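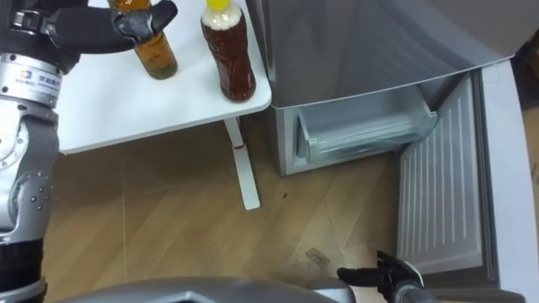 Two bottles on the white side table, refrigerator to the right

naster41
Trying to settle where drinks should stand before they go in the refrigerator. The table is a plain white one with thin legs and rounded corners, and both bottles end up near the front corner. Amber one and a dark one with a yellow cap. I have a 24 inch gap planned for a second shelf unit, so the table may have to move anyway. Is a corner load a problem on this type?

dresow
Depends on the leg position. If the leg sits under the corner, as it does on the right there, two bottles are nothing. If the legs are inset, a load outside them tends to lift the opposite side. Check the feet are level first.

Plotutard
Disagree that it's nothing. Static load is fine, but people lean on that corner when they open the refrigerator door. Mine walked up to 14 mm over a month on a wood floor. Felt pads made it worse. Rubber ones stopped it.

dresow
14 mm is the floor or the feet, not the bottles.

Plotutard
I said it was the leaning.

raluca_c
Separate point. The dark bottle has foam up in the neck under the cap. If it's a carbonated drink, let it settle before opening.

naster41
Noted. What about the gap between table and refrigerator? I can give it 100 mm.

raluca_c
Check the manual for side clearance. Mine only specifies the back. 100 mm is also enough to get a broom head in, and you have a scrap of something on the floor by the table.

dresow
I'd close the gap completely if the manual allows it. Things fall into a 100 mm gap.

Plotutard
And then the table picks up compressor vibration. Leave the gap.

naster41
Leaving the gap, rubber pads on order. Will measure again in December.

Raluca Coman (raluca_c)
Mark the foot positions with tape before you start or the measurement is useless.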